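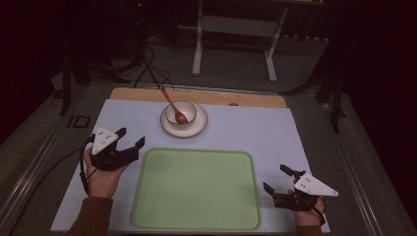 A green tray, a saucer, a small bowl and a wooden spoon: enough for one person's breakfast.

The Small Breakfast

When I moved from a house to two rooms, I had to decide what to do with 51 cups. I had never bought so many. They arrived from aunts, from markets, from a neighbor who was moving south, and each of them had a good reason to stay in the cupboard. I kept eight. Of these eight I use, most mornings, the same one, with its saucer, and I carry it on a tray.

This article is about that tray and what stands on it. I know it is a modest subject. But in February, when the mornings are dark until after breakfast, I think the way we lay a table for one person deserves some attention.

Let me begin with the tray itself. Most trays in the shops are too beautiful. They have a picture, or a painted border, or handles which make them wider than any shelf. A plain one in a single light color is easier to live with. Pale green is very good, I find, because white dishes look clean on it and crumbs don't look like a disaster. The corners should be rounded, for the sake of your hip when you pass through a narrow door, and the rim should be raised only a little. A high rim keeps the tea from the floor, but it also makes it difficult to slide a saucer on and off, and for this you need your fingers every day.

My own tray came from Kozma, a household shop near the old bus station which closed two winters ago. The owner measured my kitchen shelf by my description of it, holding her hands apart in the air, and she chose correctly.

Under the tray I put a cloth. It is an old habit from my mother, who could not hear a dish touch bare wood without coming from the other room. A plain sheet or mat in a cool color, something between gray and lavender, makes the table quiet. I like when it stops a little before the far edge, so that a strip of the wood can be seen. People sometimes ask me if the cloth should hang down on all sides. For guests, perhaps. For yourself, let it lie as it lies.

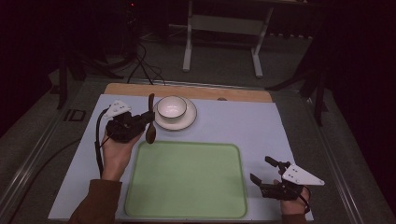 And then comes the spoon, which is the part where I have changed my opinion. For many years I used steel for everything. Steel is honest and it goes in the machine. But a steel spoon in a thin bowl makes a hard little bell at seven in the morning, and after some time I began to wait for this sound and to dislike it. A wooden spoon makes almost no sound. It is lighter in the hand, and it does not take the heat so quickly to your lips.

There are things to say against it. A wooden spoon must be washed by hand, soon after eating, and dried standing up with the head in the air. Once in a while it wants a drop of oil. If you leave it in the soup overnight it will remember the soup. The long handle is also a matter of balance: in a small bowl, a long spoon leans far over the rim, and if the bowl is very light the whole thing can turn over when your sleeve touches the end. I have ruined one tablecloth in this way. So choose a bowl with some weight in the foot, or take the spoon out and lay it on the tray, where there is space.

I wrote to a few readers who had told me about their own tables. Tapio Saarinen, in Sullow, answered with a long letter and a drawing. He has used the same saucer under three different cups, and he believes the saucer is the piece one should choose first. The cup will break, he wrote, and you will find another. A good saucer is wide, so it catches the drip and has a place for the spoon or a biscuit, and its edge rises just enough that you can pick it up without a fingernail. A thin dark line around the rim, on both pieces, helps a cup and a saucer look like relatives even when they come from different shops.

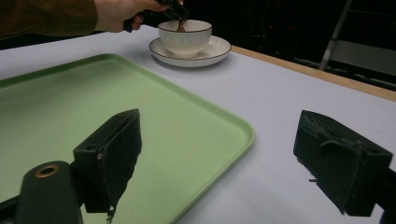

Alfredo Ignacio does not agree about the saucer at all. He wrote that in his kitchen in Bakow the saucers are used for lemon slices and for the cat, and that a cup should be held with both hands, so there is no moment when it needs to be put down on anything. He stirs with whatever is nearest. "You will say it is not elegant," he added, "but my tea is finished while you are still arranging."

He has a point, and I tried his way for a week. I drank faster, it is true. I also had rings on the cloth, and I missed the small stop when the cup goes back to its place.

If you want to begin, don't buy a set. Take the tray you already have, or borrow one, and put on it only what you will use tomorrow. Stir your tea and see where you want to put the spoon afterward. If it has no place, move the cup a little toward the far side of the table and keep the near side free for your hands — this is how I do it, also when I write letters with the second cup beside me.

The other cups went to my niece in Drakik. She has a bigger cupboard, and last month she told me it is full.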